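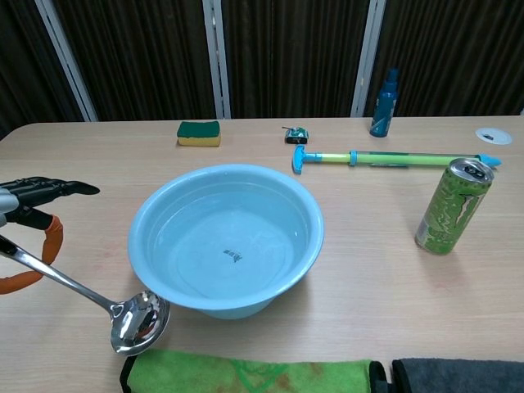 The open day at Jarton drew 50 visitors, most of whom had come for the coffee and stayed for the dishwater. Liette Bouchard, who runs the demonstrations, warned us that the robot was in no hurry. Neither, she added, was the software.

I have watched plenty of machines weld cars, and I never leaned in the way I did over this basin. Stirring is harder than it sounds. The hand had the handle in its black fingertips and the bowl down in the water, with a patch of white around it, while a drink can lay on its side nearby.
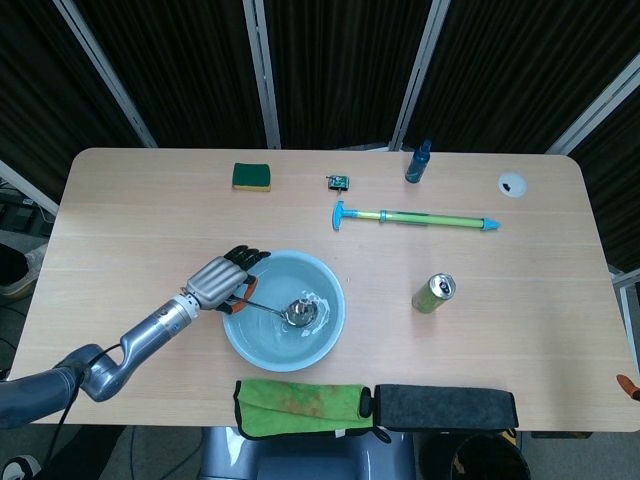
Bouchard has been at this since November and talks about wrists the way other people talk about wine. Give her a metal spoon with an orange-and-black handle and a basin of water, and she can fill 2 hours. I asked when I could have one at home. She laughed for longer than I liked.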